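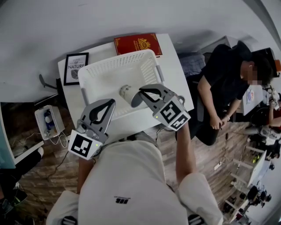

附图：白桌现状。白色塑料篮，后面是红皮书，书左边是 CODE OF NATURE 相框。

Stodus 内部服务台
工单编号：3375
关联工单：1396（已关闭，关闭原因：提单人放弃）
标题：2楼白桌收不干净
类别：场地与家具 / 桌面 / 其他
优先级：低（提单人选的是“紧急”，由系统降级）
提单人：Lenuța Pîrvu
处理人：Petrică Pană
抄送：Octavian Sima、Laurențiu Mihăilă
提单日期：28/07/2021

问题描述（提单人填写）

2楼那张白桌，按规定下班前应当是空的。规定写得很清楚，贴在门背后，字号大到站在走廊里都能读。可我每天早上进来，桌上总有东西，而且总是同一批：一只带提手的白塑料篮，一本金色花边的红皮硬壳书，一个黑框相框。篮子里通常还躺着点什么，今天是个白色的小圆筒，横着，在篮底靠中间的地方。

我试过把它们收走。收走以后，第二天它们又回来了，位置差得不多。我不信鬼神，所以来提单。

另外，桌子左边还有一只敞着口的白色小盒子，里头有个蓝白相间的东西，细白线从盒里拖出来，一直拖到地上。我昨天差点被它绊倒。这一条我认为值得单独定为“紧急”，但表单只允许选一次优先级。

重现步骤

一、下班前把桌面清空。
二、关灯，锁门。
三、第二天开门。

预期结果：空桌。
实际结果：见上。

出现频率：每次。

已尝试的办法（提单人填写）

口头提醒。书面提醒。在书面提醒下面再贴一张书面提醒。叹气。

处理记录

Petrică Pană：
工单收到。先问几个例行问题，请不要介意。桌子是白的那张对吗？东西是别人放上去的，还是您放上去又忘了？相框里有没有夹着字条之类能说明归属的内容？

Lenuța Pîrvu：
桌子是白的。东西不是我放的。相框里印着 CODE OF NATURE，底下一片深色的小叶子。如果这算归属说明，那它归大自然，麻烦您联系一下对方。

Petrică Pană：
已查通讯录，没有该联系人。

我去看过了。先说结论：这不是一个问题，是好几个问题挤在一张桌子上，所以下面分开排查。按流程我应当让您拆成几张工单，但上次让人拆单的后果是1396，那张单子拆到最后，连提单人自己都不知道在报什么，就此放弃。这次合着办。

排查一：篮子

篮子本身没毛病。长方形，侧面是镂空花格，灰色提手在一头。我提起来走了几步，提手没有松动，篮底也没有裂。东西能放进去，也能拿出来，就一只篮子而言，表现已经很全面。

毛病出在它没有家。2楼的柜子是 Plesine 那一款，层板之间的高度正好比这只篮子矮一点，我试了平着放、斜着放，还试了一种不太体面的放法，门都关不上。所以谁最后用它，谁就把它放回桌上，理由是“反正明天还要用”。这句话我在这栋楼里听过太多次，建议刻在大门口。

处理办法：把柜子最下面那块层板往上挪一格。需要内六角扳手，需要有人扶着层板。已约 Laurențiu。

排查二：篮子里的白色小圆筒

这一项出乎意料地复杂。Octavian 在抄送里看了附图，回信说是纸杯。Laurențiu 回信说是一小卷什么东西，可能是胶带，也可能是纸。两位各自又写了一封补充说明，抄送给了全组，其中一封的标题是“关于圆筒”。

我个人不持立场。从处理角度看，纸杯应当扔掉，纸卷应当进抽屉，两者的共同点是都不应当待在篮子里。等我上楼想当面核实，圆筒已经不在了。谁拿走的，没人说。于是本项无法定性，只能按“自行消失”归档。服务台一年里有相当一部分工单都是这么解决的，统计报表上看着特别漂亮。

Octavian Sima：
就是纸杯。

Laurențiu Mihăilă：
请不要在工单里继续这个讨论。另外，不是纸杯。

Petrică Pană：
两条留言已保留。下一项。

排查三：红皮书

书放在桌子最远的那条边上，篮子后面。红色硬封面，一圈金色的花边，封面上还有一个金色徽记，摆在哪里都像是要宣誓就职。我问了一圈，得到的答复大致如下：有人以为是公司的，有人以为是装饰，有人以为它是用来压桌子的，有人反问我哪本书。

书架就在同一间屋里，走过去几步路。我问为什么不放回书架，回答是书架上没有它的位置。我去看了书架，确实没有它的位置，因为它的位置上放着一盆塑料绿植。塑料绿植为什么在书架上？因为它原来在白桌上，有人嫌白桌乱。

这一环套一环的，我画了张图，画完觉得还是不要附上为好。

处理办法：绿植挪到窗台，书放回书架。已执行。书插进去以后两边各空出一点，我拿文件夹塞住了，请不要把文件夹拿走，拿走书会倒，书一倒就会有人把它放回白桌，然后我们又在这里见面。

排查四：相框

这一件倒是有来历的。Zamfira Crăciun 从 Văduva 分部调来时，行政给每个新工位配一幅墙画，她那幅就是 CODE OF NATURE。墙画应当上墙，可是挂墙要打孔，打孔要申请，申请表上有一栏“墙体材质”，她填了“墙”，被退回。之后相框就站在白桌上等批复，等得比我们任何人都有耐心。

我替她重新填了一遍，墙体材质写的是“石膏板”。当天就批了。特此记录，供后人参考。

Zamfira Crăciun：
谢谢！不过我现在有点习惯它在桌上了……开会走神的时候可以看叶子。如果一定要挂，能不能挂在坐着也看得见的高度？

Petrică Pană：
可以。申请表上没有“走神”这一栏，我写在了备注里。

Lenuța Pîrvu：
我只想确认一点：挂上去以后，它就不在桌上了。对吗？

Petrică Pană：
对。

Lenuța Pîrvu：
好的。请继续。

排查五：白盒子和线

这是全单唯一我同意标为紧急的部分，可惜系统里改不了，只能在心里标。

细白线拖在地上，走的正是进门的人要走的路。处理前我先想弄清楚线能不能直接收起来，问 Octavian，他说先别动；问 Laurențiu，他说动也没关系，先跟 Octavian 说一声。我跟 Octavian 说了一声，他说哦，那你动吧。整个沟通过程比收线本身久得多。

已做：线理直，用 Nelonetti 的理线扣沿墙脚固定，盒子挪到墙角，不再挡路。盒里那件蓝白的东西原样没碰，我的职责范围到盒子边缘为止。库房的理线扣还剩325个，显然当年采购时有人对这家公司的未来非常乐观。谁要谁来领，不用填表，请务必多领。

阶段小结

篮子：等柜子层板。
圆筒：自行消失。
书：已上架。
相框：已批，等打孔。
盒子和线：已处理。

状态改为“等待第三方”。第三方就是扶层板的 Laurențiu。

Laurențiu Mihăilă：
层板挪好了。原来的支撑钉有一颗是歪的，换了新的。篮子横着放得进去，提手朝外，门能关严。朝里也能放，但下次拿的时候您会骂人，所以请朝外。

Petrică Pană：
已在柜门内侧贴了标签，写着“篮子，提手朝外”。字号参考了门背后那张规定。

打孔也做完了。高度由 Zamfira 坐着确定，Octavian 拿水平尺确定她确定得平不平。相框已上墙，叶子是正的。

Lenuța Pîrvu：
早上看过，桌面是空的。我站在那儿看了一会儿，竟然有点不自在。

同意关闭。

Petrică Pană：
感谢确认。工单关闭，根因填“物品无固定存放位置”。系统的下拉菜单里没有这一项，最接近的是“用户操作”，我觉得对谁都不公平，所以选了“其他”，说明写在上面了。

（工单已关闭）

（工单已重新打开）

Lenuța Pîrvu：
桌上有一盆塑料绿植。

Petrică Pană：
……是窗台那盆吗？

Lenuța Pîrvu：
是窗台那盆。

Petrică Pană：
问过了。Octavian 说窗台那边放着绿植开不了窗，天热，他就随手挪了一下。挪到哪儿了他说记不清，“附近”。白桌确实在附近。

检查窗户：向内开，绿植确实挡着。这一条是我当初没看，算我的。

现有的候选位置：
书架，不行，会把书挤出来，见排查三。
柜子里，不行，篮子刚住进去，而且绿植关在柜子里，连假的都显得可怜。
柜顶，可以，够高，不挡窗，也不占任何别的东西的位置。

Laurențiu Mihăilă：
柜顶可以。我个子高，我来。

Octavian Sima：
柜顶会落灰。

Petrică Pană：
它在哪里都会落灰，它是塑料的，又不会自己抖。打扫排班表里我加了一行“柜顶绿植，擦”，排在擦白桌的后面。第一个轮到的是 Octavian，按姓名表顺下来的，并非针对。

Zamfira Crăciun：
从我这个位置抬头，正好看得见相框和绿植。挺好的。

Petrică Pană：
本次处理后各物品位置更新如下，以后再有人问，请直接贴这一段：

白塑料篮：柜子最下层，提手朝外。
红皮书：书架，两侧有文件夹，文件夹别动。
CODE OF NATURE：墙上。
白色小盒：墙角，线沿墙脚走，要挪先问 Octavian。
塑料绿植：柜顶。
白桌：什么都不放，用完收走，包括杯子，也包括某些人认为不是杯子的东西。

Laurențiu Mihăilă：
我看到最后一句了。

Petrică Pană：
Lenuța，请您明早再看一眼，没有问题的话由您来关闭，我这边按钮已经按得有点心虚了。

Lenuța Pîrvu：
看过了。空的。关闭。
门背后的规定我换了一张新的，旧的那张边角卷起来了，背面粘着胶条，撕下来没地方扔，我暂时放在白桌上，中午之前拿走。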